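Home Browse Topics Ask Log in
Search questions Go

Money & Investing > Stocks > Earnings reports

Why did Stistel drop after it beat its earnings estimate?

I own 149 shares of Stistel, bought over a couple of years through my regular brokerage account. They reported last Monday after the close. Profit per share came in above what analysts expected and revenue was slightly above too. I figured the stock would go up. It rose for a few minutes after hours, then fell, and by the next morning it had given up all of that and more.

The only bad thing I could find was a line saying next quarter's revenue would be "in line with the prior period." Is that really enough to do it? I also don't understand why the after-hours price went one way first and then the other. I'm not planning to sell, I just want to know how to read these.

Asked in Earnings reports
3 answers

Answer 1 (marked helpful)

The line you found is most likely the reason. The quarter they reported is already over. The share price before the report had a decent quarter built into it, and probably a growing one after that. "In line with the prior period" means flat. If analysts had been expecting growth, their estimates for next quarter are now too high and have to come down.

The after-hours move is common. The press release comes out first, and the headline numbers get traded on within seconds. Guidance is sometimes in the release, but some companies save it for the conference call, which usually starts half an hour or an hour later. Check the time on the Stistel call against the chart. If the price turned during the call, look at the transcript for that part.

Things I look at, in this order:

1. Guidance for next quarter compared with the average estimate before the report, not compared with last year.
2. Revenue by segment. Stistel breaks out hardware and subscriptions. Subscriptions can grow fast while hardware shrinks, and the total hides it.
3. Gross margin.
4. Inventory and receivables on the balance sheet. If both are climbing while sales are flat, read the notes.
5. Whether the profit beat came from a one-time item such as a tax benefit or the sale of a business.

On number 5, I went through the release and there is a lower tax rate this quarter. Take that out and the beat gets pretty thin. It's in the reconciliation table near the end, after the cash flow statement.

Answer 2

Same thing happened to me with Feseo in August. Good numbers, stock went down anyway. I sold and then it came back. Don't watch after hours, it's low volume and will drive you nuts.

Answer 3

I agree with the first answer but would add the customer side. Stistel gets a lot of its hardware revenue from a small number of large buyers, and the annual report names Manurung as one of them. Manurung said a few weeks earlier that it was pushing back equipment spending at its Olosdale plant. Anyone following both companies would have been nervous before the report came out, and a flat forecast would have confirmed it. 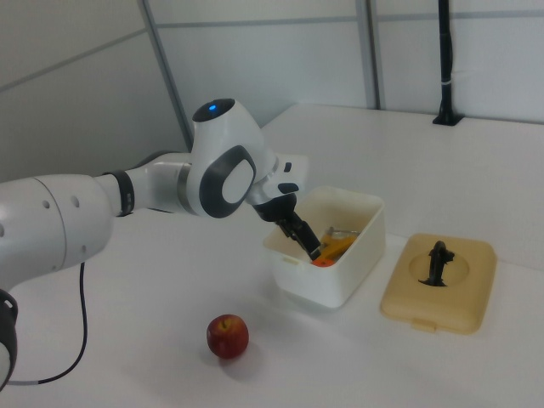

So it helps to read the reports of the big customers too, at least the section on capital spending. You don't need the whole filing. Search the document for "capital expenditures" and read the paragraphs on either side. The customer list, if there is one, is usually under "concentration" in the annual report.

Also check the buyback. Stistel's board approved up to $600 million, but an approval doesn't oblige them to spend it. Compare it with what they bought last quarter, and look at whether the share count went down. Sometimes the repurchases only cover the stock handed out to employees.

Was this page helpful? Yes No

Contact | Terms | Privacy | Copyright, all rights reserved | Back to top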